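Wall rail, basket and mat: storage notes, part 4

Posted in July under Small Spaces / Storage / Bags and Cloths

Part 3 ended with the rail up and nothing on it. Nayeli Giraldo wrote to ask what went on the rail and why I bother with one in a space that small. The second question is easier. Floor area is the limit in a small enclosure, and anything hung on a wall is off the floor.

The rail is aluminum and runs horizontally across the upper part of the back wall, with small corner brackets at both ends. I cut it from a 540 mm length of Grisow stock. The cut end was filed and the burr taken off the inside of the channel, where it would otherwise catch the nuts. Hardware slides in from one end, so the order has to be decided before the last bracket is tightened. I got this wrong twice.

Present hardware on the rail, left to right: a U-shaped bolt clamp, a looped wire hook, a single narrow hook, and a small hook assembly. To the right of the last one there are screws and nuts in the channel. The U clamp is the strongest piece and the least convenient, as the prongs point straight down and hold nothing that lacks a loop. The wire hook is the one I would buy again.

The basket is on the left wall. White wire mesh, long and rectangular, open at the top. Wire was chosen over a closed bin for one reason: a folded item can be identified without lifting it out. I limit the load to 300 g. Above that the mounting begins to tip forward, and I have not yet found a fix that does not involve a third screw.

The folding standard is a long narrow rectangle. Fold lengthwise first, press the crease with the flat of the hand, then fold across if the basket requires it. Orange is useful against the dark green mat, and I have stopped buying gray anything for this reason.
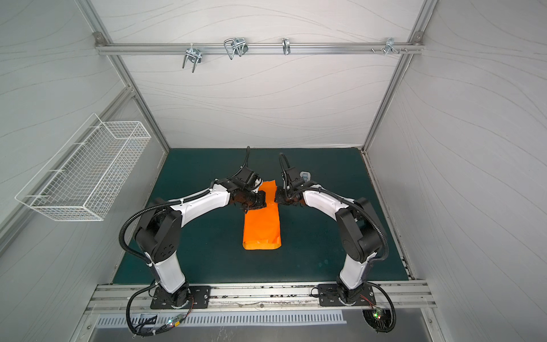
Handling thin, slippery items

Folding on a bare surface is poor practice. The piece slides, the first crease goes off square, and every later crease copies the error. A mat with some grip corrects most of this. Mine is a Boiko cutting mat trimmed to the floor, scuffed by now, and the scuffs make no difference to the work.

Procedure for flattening:

1. Lay the item in the middle of the mat, long side pointing away from you.
2. Hold the top end. Do not pull yet.
3. Press from the held end down, pushing air and wrinkles toward the open side.
4. Take the right edge and bring it to the left. Align the corners before pressing.
5. Press once, firmly. Repeated light strokes produce several faint creases and no good one.

Glossy plastic has a memory. A pouch that has been crumpled in a drawer will keep its lines through at least two foldings, and the lower half is usually worse than the top. I leave such pieces under a flat weight overnight (a Jenov catalog, 833 pages, the only use I have found for it) and fold them the next morning.

Step 2 is the one people skip. Leonilde Teixeira, who folds faster than I do, holds nothing and relies on speed. Her results are acceptable for cloth. For plastic I would still fix one end - the time lost is small and the edges meet. 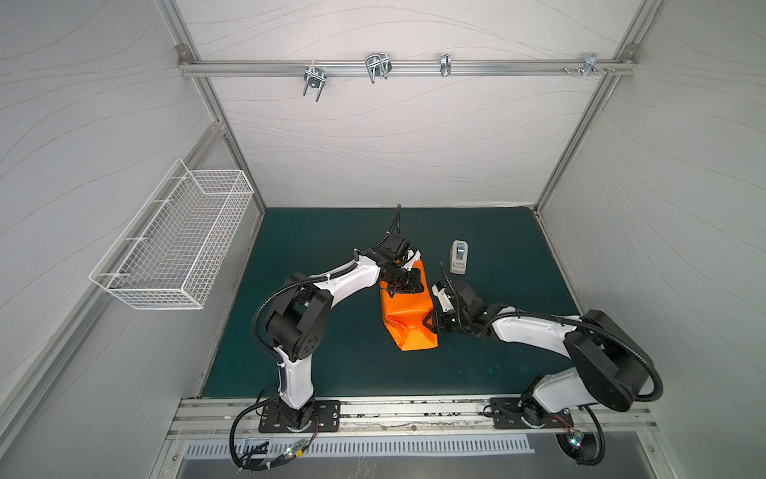 Orange pouch on the mat, held at the top end, lower half still creased.

One open item. The right wall has no storage on my plan yet. A second basket would fit, but it would narrow the space over the mat, and I want at least 292 mm clear between the two. I will measure again before ordering. Part 5 will cover the wall panels and how the corners were squared, including the one that was not.

Filed under: wall storage, folding, rails and hooks

Recent posts
Wall rail, basket and mat: storage notes, part 3
Trimming a cutting mat without a long ruler
Bracket sizes, a short table
Notes from the Pudville hardware swap
Why the drawer was removed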